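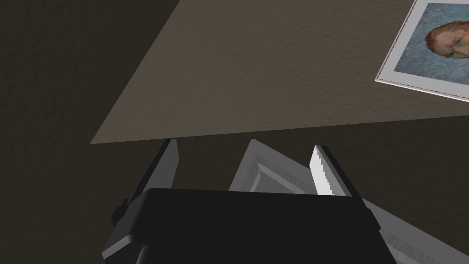

3. Ce qu'on a vraiment mesuré

Par Yaneth Arboleda, avec Brayan Giraldo et Nidia Muñoz
Mai

Accueil Projets Rapports Équipe Contact
Rechercher dans le site OK

Bon, je reprends là où Brayan s'est arrêté. Notre question était simple (sur le papier !) : est-ce qu'une politique apprise en simulation garde sa précision quand on change les textures du décor ? On a appelé notre méthode Samau. À chaque essai, elle retire au hasard les matériaux des surfaces et l'éclairage, mais jamais la géométrie des objets. J'ai lancé 180 essais, tous simulés, et franchement j'ai passé plus de temps à relire les vues de pince qu'à coder.
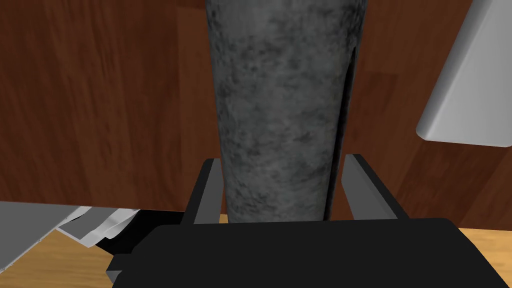 Pour le critère de réussite, on a beaucoup hésité. Nidia voulait compter dès que les deux doigts encadrent l'objet, moi je trouvais ça trop généreux, alors on exige aussi que l'objet reste levé pendant trois secondes. Avec cette règle, 54 essais échouent, et la plupart sur des objets gris posés devant du bois sombre. Je m'attendais plutôt à des soucis avec les surfaces claires, comme quoi !

Consuelo Valderrama, notre encadrante, nous a conseillé de séparer les vues de pince et la vue large. Bonne idée : avec la vue large seule, le robot s'approche bien mais ferme trop tôt. Avec les deux, c'est nettement plus propre.

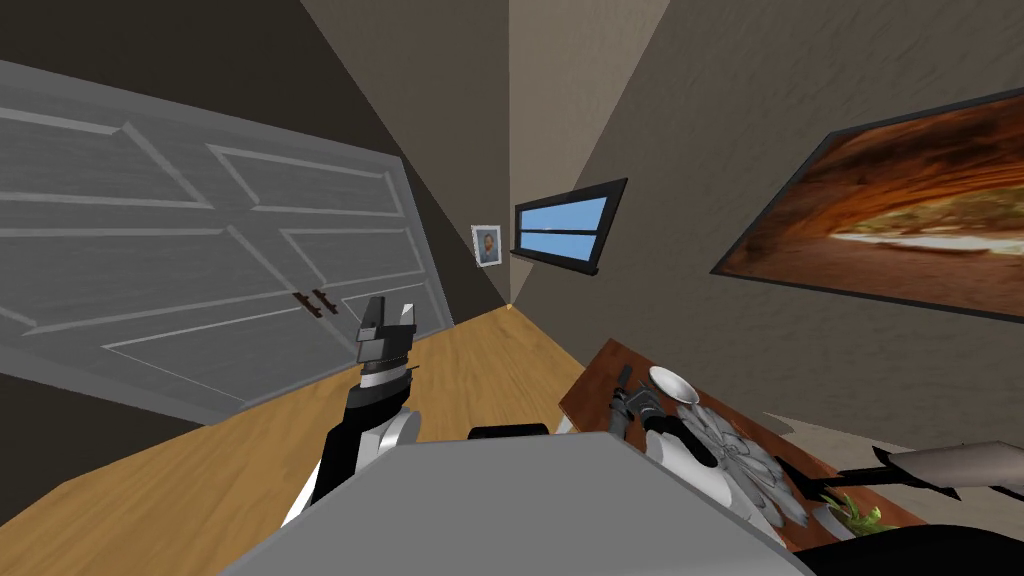
Fig. 2. Vue large de la pièce simulée, avec les deux bras du robot.

Il me reste à refaire les essais sans variation d'éclairage, je les lance mardi soir.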